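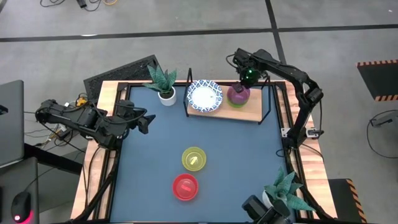 Re: [members] Open day at Punden: what to expect at the arm table

Hi all,

I went to the Punden open day and said I would write it up for people who couldn't make it. Duangjai's questions from before the visit are quoted below, with my answers under each one. I have also copied Anca Manole, who ran the demonstration, so she can correct me.

Duangjai Bunnag wrote:
> Is this a finished product they are selling, or a research setup?

Research setup. The arms are the small black jointed kind that mount around a worktable, and you stand close enough to see the cables and the servos. Anca's group uses them for household tasks: plates, bowls, a vase, that sort of thing. Nothing is for sale. There was a price sheet from Histilell in the lobby, but that was for a different line of equipment and had nothing to do with the demonstration.

> What are the arms asked to do? The notice only says "table handling."

Two parts. The first is about the cutting board at the back of the table, where a plate and a purple vase stand side by side. The arm has to come down on the vase from above and lift it without touching the plate. The second part uses the two bowls in the middle of the mat, a yellow one and a red one, each with a small object of its own color in it. The objects get swapped and then put back where they belong. The potted plants stay on the table the whole time. Anca said leaves are hard for the software because they stick out at all angles, and she wants the arms to learn to keep clear of them.

> How reliable is it?

Mixed. The bowls went well. The vase was dropped once from a low height and did not break. Anca told us they had logged 162 runs of the vase task before the open day and she would like to reach 400 by the end of July. She did not give a success rate and I did not press her. Wichai Chaimongkol asked about speed, and the answer was that they keep it slow on purpose when visitors are present.

> Can members try it?

Yes, at the end. Two people at a time, with a staff member beside you. I had a turn at the bowls. It takes a few minutes before you stop overshooting. Closing the gripper is easy. Judging height is the hard part.

> Is it worth the drive for those of us coming from the Liao side?

I think so, if you like to see things up close. The building is plain, with a concrete floor, so bring comfortable shoes. Watch for the cables on the floor. Parking is behind the building and it costs roughly 900 for the afternoon if you miss the free spots, so share cars if you can.

They are planning a second session. If you want a place, write to Ketsara Rungrueang and tell her whether you want a turn at the arms or only want to watch. She needs the names ahead of time for the door list.

Pongsak Khamphan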